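Last updated: November

Ticket: Patchy seal prints and ink coming through the felt
Opened by: Hauke Böttcher
Product: Stumance seal paste, refill
Status: Closed

Reported problem
Seal prints come out heavy on one side and almost blank on the other. Paper also picks up gray marks from underneath when a wet sheet is left on the mat. Desk setup is below. 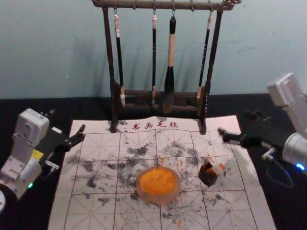
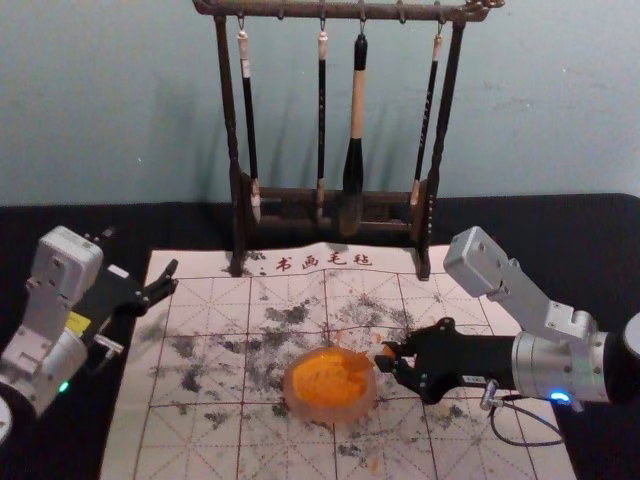
Brush rack at the back, gridded felt mat in front of it, orange paste in the round dish in the middle of the mat.

Step 1. Check the paste
Stirred it with a flat stick from the bottom up, 3 minutes. Oil had collected underneath and the top was stiff. Pushed it back into a mound. Prints got darker but were still uneven.

Step 2. Check the seal
Brushed the face with a dry toothbrush. Old paste was packed into the corners of the characters. Wiped with a soft cloth, no water. Edges now print.

Step 3. Check the surface
Stamping on the felt was most of the problem. It gives under the seal and the middle of the print goes faint. Put a pad of 120 sheets of Thiele copy paper under the work and stamped again. Even print, five times in a row.

Step 4. Marks from the mat
The mat is stained all through the middle. Pressed a damp scrap on the worst patch and it came up light gray. Rinsed the mat in cold water in the bathtub, no soap, and laid it flat to dry overnight. Stains are still there. A damp scrap now comes up clean.

Step 5. Brushes
Asked by Cloltari support to rule these out as a source of drips. Hung all four over a sheet of newsprint for an hour. No spots. The big one was slow to dry at the root, so it gets a longer rinse from now on.

Not tried
Drarkix paste thinner. Support suggested it if stirring didn't help.

Resolution
Stir paste before use, stamp on the paper pad, keep a blank sheet between the mat and good paper. Will reopen if the gray marks return.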